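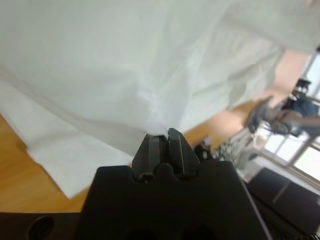

White cloth held up by a single pinch, gripper fingers closed on it.

Wednesday, projection workshop

Got in just after eight and went straight up to the booth at the Drakville to see what the new projector had been up to overnight. I'd left it running the Momby test loop with the lamp at the lower setting, and it was still going, so that's one worry off the list. Fan noise is a bit higher than I'd like. You can't hear it from the stalls with the port glass in, but you can from the back row if you know what you're listening for, and now that I've heard it I can't stop hearing it. Put a strip of foam along the bottom of the port frame, which helped a bit. Need a proper gasket.

Main job today was the picture on screen two. Morven Purves came over from Barnham with the light meter and we did the whole set of readings again from scratch, as I didn't trust my own from last time (I'd written them on the back of a delivery note and then thrown half of it away!). Centre looks fine. The left-hand side is down on the right, and it's enough that I could see it with a plain white field up, even before she'd got the meter out. We swapped ends, took the readings the other way round and got the same answer, so it isn't the meter and it isn't me.

First thought was the lamp alignment. Spent most of the morning on that. Nudged it up, nudged it back, got a lovely even field for a while and then found I'd lost brightness all over. Put it back where it was. Second thought was the lens, which had been shifted over to suit the new masking, and I think that's nearer the truth. With the lens back at its middle position the two sides came much closer together, but of course then the picture is hanging off the screen. So the real answer is that the projector wants to move sideways on its base, and the base is bolted down, and whoever bolted it meant it.

Measured up for that before lunch. We need to go 120 mm towards the stairs. There's room, just, if the rack goes back against the wall, but the cable tray is in the way and the server's network lead is already pulled as tight as a washing line. I've put a longer one on the order. Morven reckons we could get away with less and do the rest on lens shift, and she may be right, but if we're undoing those bolts at all I want to do it once.

Afternoon was the server. Ingest from the Niven drives is still painfully slow. A feature that came in at 191 GB took more than 3 hours, and that was with nothing showing. I tried the other bay and it went no faster, tried a different drive and it did, so I'm fairly sure it's the drive and not us. Wrote SLOW on it in marker pen. Will ring Niven and ask for another copy, and meanwhile if anyone is loading a film for a Friday opening please start it the night before and don't leave it till the matinee crowd is queuing for popcorn.

Also had a go at the 3D setup while the screen was free. It works, and the left and right eyes are the right way round this time, but it's dim. Dimmer than the old place, I'd say, though that could be memory playing tricks. Didn't take readings as Morven had to get her train. There are 200 pairs of glasses in the box under the bench and I haven't checked any of them for scratches, so if someone fancies a quiet job with the radio on, there it is.

Odds and ends:

The automation cue for the house lights fires too early at the end of the adverts. I've moved it on a bit in the playlist on screen two only. Screen one still has the old timing, so don't copy that playlist across.

Subtitles on the Barnham test reel were sitting right on the bottom masking. They're fine when the scope preset is loaded properly. If you go to scope by hand the zoom changes but the masking doesn't know about it, and you get what we got.

The 35 mm machine stays where it is for now. I know the plan says it goes, and I know it's in the way (I've got the bruise on my hip), but there's still the April archive night and I'd rather not be carrying it back up those stairs for that.

Spare lamp is in the tall cupboard, second shelf, in its own box. Face shield and gloves are on the hook. Please put them back on the hook.

Left the loop running again at the higher setting. Lens is back on the shifted preset so tonight's show will fit the screen, uneven left side and all. Bolts next, once the long lead turns up - I'll need one other pair of hands and the big socket set from Barnham.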